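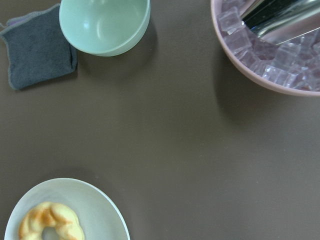
Cloth, green bowl, and the pink bowl with the cubes in it.

Hi all,

Replying to Nadine's questions about the drinks table for the May afternoon tea.

Nadine Hattar wrote:
> Can someone confirm what is going on the table? I have the
> bottles down but not the bowls. Also, do we need to order
> ice from Berodel again? Last year we paid for 3 bags and
> tipped most of it down the sink.

No ice order needed. The clear cubes in the pink bowl look to be the acrylic kind, so they're for show only — please don't let anyone put them in a glass. The green bowl is spare and can take sugar or lemon, whichever you prefer. Keep the dark grey cloth beside it for spills.

The wine rack goes at one end and the tray in the middle, with the bread on it. I'd leave the centre of the table clear so people have somewhere to put a cup down.

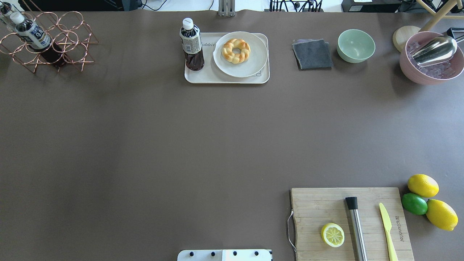

Rack on the left, tray and bread ring towards the back.

The Kirimden hall has the colour printer going again, so I can run off the labels there. Almost 700 flyers are still in the box from the Trajkovski order, and I'd sooner use the backs of those than buy more card.

Nadine, could you send me the final list of drinks? I'm at the hall until 4 pm most days and can cut the labels then.

Thanks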